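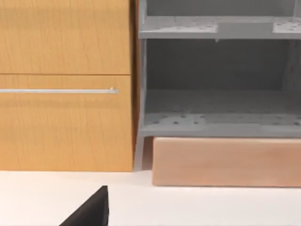
仿真里的作业,也应该认真打分

我在 Belon 的一所技术学校教机器人课,已经教了几个学期。中文是我后来学的语言,所以我写得比较慢,句子也比较简单,请读者原谅。我想谈的事情和我们的课有关,也和每年八月的 Trilesen 学生比赛有关。今年比赛的规则草案里有一条,说在仿真环境中完成的项目只能作为“参考材料”,不能计入总分。我不同意这一条。我想把理由写清楚,也想承认对方有道理的地方。

先说我们的课怎么上。学生三个人一组,每组做一个项目,时间是一个学期。有一组把项目叫做 Mirora,任务听起来很小:让双臂机器人在桌边拿起一个纸杯,然后放到指定的位置。他们的虚拟房间里有一张白色的桌子,有带抽屉的木柜,有灰色的架子,还有一条长木凳。学生开始的时候觉得这个房间太简单了,他们希望做更大的任务,比如整理整个厨房。我没有同意。过了几个星期,他们自己也不再提厨房了,纸杯已经够他们忙的了。

学校没有这样一台真实的双臂机器人可以整天给学生用。实验室里的那台设备,我们要和另外两个班共用,每一组一个月能用到的时间很少,而且准备和收拾就要占去一大半。学生在晚上九点想到一个新办法,他不能去实验室试,但是他可以在家里的电脑上试。对我来说,这是仿真最直接的好处。我知道这个好处大家都讲过很多次,所以我不多讲。我更想讲的是另外一件事:学生在仿真里做的工作,到底是什么样的工作。

一张很长的失败记录

Mirora 小组在期中的时候给我交了一份记录。他们一共做了 60 次尝试,成功 53 次。如果只看这个数字,成绩很好,我完全可以给一个高分,然后回家吃饭。可是我要求每一组都写明失败的情况,所以他们的报告里,关于那些成功只有半页,关于失败有好几页。

有一次,夹爪下降得太早,手指碰到了杯子的边。有一次,位置是对的,但是手臂转动的时候选择了一条很奇怪的路,把杯子推走了。还有一次,他们写了很长的一段,最后的结论是“我们不知道为什么”。我在这句话旁边画了一个很大的勾。一个学生愿意写“不知道”,并且把他检查过的东西一个一个列出来,我认为这个学生已经开始像工程师一样工作了。

后来他们发现,有几次失败和杯子的起始位置有关系。杯子离桌子的边太近的时候,他们的程序会把手臂伸到一个不舒服的姿势。我用“不舒服”这个词,学生们也用,虽然机器人当然没有感觉。他们为了确认这个原因,把同样的位置重复试了很多遍,每次只改一个参数。在真实的设备上,这样的重复对我们学校来说是做不到的,预约的时间早就结束了。

所以当规则草案说仿真项目只是“参考材料”的时候,我想到的就是这几页纸。这里面有假设,有检查,有错误的判断,也有改正。我不明白,为什么这些工作的价值比一段在真实桌子上拍的视频要低。一段视频只有几十秒,评委看不到前面失败了多少次,也看不到学生是不是在每次失败以后,用手把杯子放回了一个比较容易的位置。

对方的理由

我和同事们讨论过这条规则,支持它的人提出的意见,我认真听了。

第一个意见是,仿真太干净。在虚拟的桌子上,光线是稳定的,物体不会变形,网线不会松,电池也不会没有电。学生在里面得到了很高的成功率,到了真实的实验室,成功率一下子就掉下来。这个意见是对的。Mirora 小组自己也遇到了这种情况,他们第一次在真实设备上运行程序的那天下午,整个小组都很安静。我在旁边也没有说话。
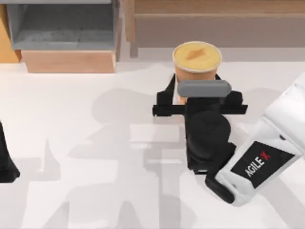 可是我认为,这个困难正好说明仿真的部分需要打分。如果没有前面的记录,他们那天下午只会知道“不行”。有了记录,他们可以比较:在仿真里,夹爪到达杯子旁边的高度是多少,现在是多少;在仿真里,手指合上以后杯子移动了多少,现在又移动了多少。他们当天晚上就找到了一个差别,是桌子的高度量错了。这个错误很普通,说出来有一点不好意思,但是找到它的方法一点也不普通。

第二个意见是,仿真容易作假。学生可以改摩擦力,可以把杯子变得很重,让它不容易倒,也可以把失败的结果删掉,只留下好看的。这个意见我也同意一部分。有一个学期,一个小组把碰撞检测关掉了,结果手臂从柜子里面穿过去,动作非常流畅。他们没有想骗我,他们只是在调试的时候关掉,后来忘记打开了。我发现的时候已经快到期末,他们不得不重新做所有的测试,那几天他们对我不太高兴。

但是作假的可能性在真实的实验里也有,我刚才说过视频的问题。对于仿真,检查反而比较容易。学生交上来的是文件,里面有场景、参数和程序。评委只要有同样的软件,就可以自己运行。我建议 Trilesen 的规则要求每个队交出完整的文件,并且由评委换几个起始位置重新测试。一个队如果只会在自己选好的位置上拿起杯子,换了位置马上就能看出来。这样的检查需要评委多花时间,我知道他们都是利用休息时间来工作的,所以我也建议减少口头展示的时间。现在的展示太长了,很多队准备幻灯片比准备程序还要用心。

第三个意见我觉得最难回答。有一位同事说,学生来学机器人,是想摸到机器人。他们想听到电机的声音,想用手拧螺丝,想看见东西真的被拿起来。如果我们给仿真很高的分数,学校的领导就会觉得不用再买设备了,最后学生一整年都坐在屏幕前面。

我没有办法说这种担心是多余的。我们学校去年申请更换旧的夹爪,得到的答复就是“先用软件代替”。我看了这个答复以后生气了很久。我的看法是,仿真要计分,真实设备也必须保留,两部分应该在规则里同时写明。如果规则只写其中一部分,管钱的人就会按照便宜的那部分来理解。

小学校的情况

参加 Trilesen 的学校,条件差别很大。有的学校和企业有合作,比如和 Baert 公司,学生可以在公司的车间里练习,旁边还有技术员帮忙。我为这些学生高兴,他们的作品也确实做得好。可是也有一些学校,全校的设备就是一个旧的机械臂,关节里面有奇怪的响声,老师每次开机之前都很紧张。

如果只有真实设备上的结果可以得分,那么第二种学校的学生在报名的时候就已经输了一大半。他们可能更聪明,也可能更努力,但是评委看不到。有人说,比赛本来就不能完全公平,足球队也有好的场地和坏的场地。我不太喜欢这个比较。足球队在坏的场地上还可以每天练习,我们的学生面对一台坏了的机械臂,只能等零件寄来,有时候一等就是整个学期。

我也听说过相反的抱怨。有大学校的老师说,仿真需要好的电脑,好的电脑也要花钱。这话没有错。在我们班上,有学生的电脑运行得很慢,一次尝试要等很久,他就在等的时候做别的作业。但是他还是做完了。学校图书馆里有几台比较快的电脑,我请求把软件装上去,这件事办了一个月,最后也办成了。

我自己怎么打分

我不想只提意见,所以也写一下我在课上的做法,别的老师可以拿去修改。

一个项目的分数,我分成两个部分,仿真占一部分,真实设备占一部分,比例是一样的。在仿真的部分,成功率占的分数很少。我主要看记录是不是完整,失败有没有分类,每次修改有没有写明改了什么。如果一个小组的成功率很高,但是说不出最后一次失败是怎么发生的,他们得不到高分。这个规定每年都有学生来找我讨论,有时候声音比较大。

在真实设备的部分,我要求学生在运行之前先写下预测:他们认为哪一步最可能出问题。预测错了不扣分,没有写预测要扣分。Mirora 小组的预测是夹爪会把纸杯夹坏,结果杯子没有坏,出问题的是我前面说过的桌子高度。他们把错误的预测留在报告里,没有修改,我在评语里表扬了这一点。

我还有一个要求,学生们开始都觉得奇怪。每一组要派一个人给低年级的同学讲自己的虚拟房间,讲清楚里面每个东西为什么放在那里。柜子离桌子有多远,架子会不会挡住手臂,长凳有没有用。很多小组到这个时候才发现,有些东西是他们从别的场景里复制过来的,从来没有想过。低年级的同学很会问问题,有一个孩子问,抽屉能不能打开。那个小组的三个人互相看了一下,谁也没有试过。第二天他们去试了,并且在报告里加了一段。

这样打分很累。期末的时候,我要读的页数比以前多很多,我的家人已经习惯了在饭桌上看见打印的表格。如果 Trilesen 采用类似的办法,评委也会累,组织的人要提前考虑这一点,比如把提交的时间提早两个星期,并且给每份报告规定最多的页数。

规则草案现在还在征求意见,老师和学生都可以写信。我已经把这篇文章里的主要意见寄过去了,后面附上了 Mirora 小组的失败记录,是他们同意以后我才附上的。他们请我同时说明一件事:那次写着“我们不知道为什么”的失败,他们到现在也没有找到原因,如果有评委愿意看一看文件,他们会很感谢。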